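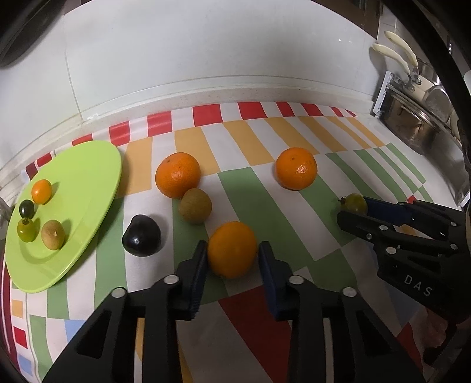
Re: [packline] Wirnunico open day, fruit handling demo

Date: December 22, 2025
List: packline

Replying on the list, as two people wrote to me off it asking the same thing. The earlier message, for anyone who joined since:

> Went to the Wirnunico open day at the Kanagaratnam building on
> Thursday and came away impressed. They have the fruit table running
> in the demo kitchen and you can walk right up to it. Whoever is on
> shift picks and places all kinds of soft fruit with the hand-held
> grippers and I did not see one get squashed. They say the same
> fingers go on the arm in January and that Nikance will be the first
> site. If you pack mixed trays by hand I'd get on the phone to them
> now. We've been told for years that small fruit was too hard and
> here it is on a kitchen counter. Anyone else go?

Yes, I went, same afternoon. I stood at that table for most of an hour and I'd like to slow things down a little before people start calling.

The first thing is who was doing the picking. The grippers on that table are held in somebody's hands. A person looks at the plate, decides which fruit to go for, picks the angle, feels how hard they are pressing and lets go at the right moment. The hardware is neat, and I have no complaint about it. The ridged blue pads look well suited to a round thing with a slick skin. But what we were shown is that a person with a good tool can pick up a small green fruit by its sides. I can do that with kitchen tongs. Recording people doing it may well be how you teach an arm later on, and the staff said so plainly when I asked. The sign over the door said "Robots that handle fresh fruit," and half the crowd went home thinking they'd seen one.

Second, the fruit. It's a nice assortment, I'll give them that. Mandarins, a couple of dark ones with a shine on them, a little bright orange oval one, a couple of dull brown ones. They vary in color and in finish, and that matters if you want a camera to learn anything. But look at how they're laid out. There are four on the green plate and the others are on the cloth, mostly with clear space between them. Our fruit shows up in a bin, three layers deep, with leaves and the odd wet label stuck to it. I asked if they had run it from a bin. The answer was "that's on the roadmap."

Third, squashed fruit. I didn't see one either, but I don't know what I would have seen. Bruising on a soft fruit shows up the next day, sometimes the day after. I asked whether the picked fruit was kept and checked and was told it goes back on the plate for the next run. So the same pieces get handled all day and at no point does anybody cut one open. If they want our business they could set aside 50 pieces, put them in the cooler overnight next to 50 picked by hand, and mail the list what they find. It would cost them a tray of fruit.

Fourth, speed. The handout says 600 picks in a session. It doesn't say how long a session is. When I asked, I got two different answers from two people wearing the same shirt. I timed what I could on my watch, and over 20 picks it was slower than the slowest person on our line. I don't hold that against a person working with a gripper in each hand, but then please don't print 600 in large type.

The Grumix business I can't make sense of at all. There was a Grumix banner by the coffee and a slide that called them the "deployment partner," and the person at the Grumix table told me they make tray conveyors and were there to meet customers. Maybe there's a deal being worked out. If somebody from Grumix is on this list I'd be glad to be set straight.

Now Nikance. The earlier message says they will be the first site in January. What I heard from the front of the room was that Nikance has "agreed to host a trial cell." In my experience that means a corner of the floor, a fence, and two engineers standing next to it for a month. We had one of those here with a different outfit. It was promised at 200 trays a shift. We got it up to a point where it was almost as fast as the person feeding it, and then the trial ended and the fence stayed up until spring.

Some things I did like:

The staff let people try the grippers without a lot of fuss. They're easier to use than they look, though my wrist was sore by the end.

They answered the question about cleaning. The pads come off and they keep spares. They admitted they haven't tested them with our kind of sanitizer.

They picked a normal counter with pots in the corner and a loud patchwork tablecloth to work on. I'd rather see that than a white box with studio lights. A busy background with red, yellow and green blocks in it should be a harder test for the vision side, assuming there is a vision side to test by January.

I'd go back if they ran it with the arm, from a bin, with fruit they had never handled before. Until then I wouldn't hold off on hiring for the spring, and I wouldn't sign the letter of interest they were handing out by the exit. Read the second page of it first. There's a line about site access that I didn't care for.

If anyone kept the full slide deck, please send it to me. Mine is missing the page with the session numbers.

--
packline: mixed tray and small fruit packing
To leave the list, send a blank message with "unsubscribe" as the subject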